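4.2 Bestandsschätzung und ihre Grenzen

Für die Sturmvogelkolonie auf Tamow wird seit Jahren ein Bestand von 3770 Brutpaaren angegeben. Die Zahl geht auf eine Hochrechnung aus 173 besetzten Höhlen in vier Probeflächen zurück. Ob diese Flächen den Hang repräsentieren, darf bezweifelt werden: Alle liegen unterhalb des Pfades, wo der Boden tiefgründig ist und die Höhlendichte vermutlich über dem Mittel liegt. Eine Gewichtung nach Bodentyp fehlt. Auch die Angabe, auf der Nachbarinsel Gadeo sei der Bestand stabil, beruht auf einer einzigen Begehung im Mai und lässt sich mit den vorliegenden Daten weder stützen noch widerlegen.

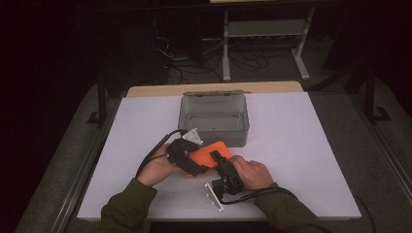

Abb. 3: Handgeführter Greifer mit orangefarbenem Gegenstand vor einer offenen, transparenten Box.

Wenig überzeugend erscheint uns ferner die Annahme, jede Höhle mit Kotspuren am Eingang sei besetzt. Auf Ponce erwies sich bei der Nachkontrolle von 100 so eingestuften Höhlen ein erheblicher Teil als leer, was dort auf umherstreifende Nichtbrüter zurückgeführt wurde. Das Auswertungsprogramm Vuvau sieht zwar einen Korrekturfaktor vor, doch wurde dieser an einer anderen Art geeicht. Seine Übertragung auf nachtaktive Höhlenbrüter halten wir für nicht begründet. Die Werte in Tabelle 2 sind daher unkorrigiert aufgeführt und sollten nicht als Trend gelesen werden.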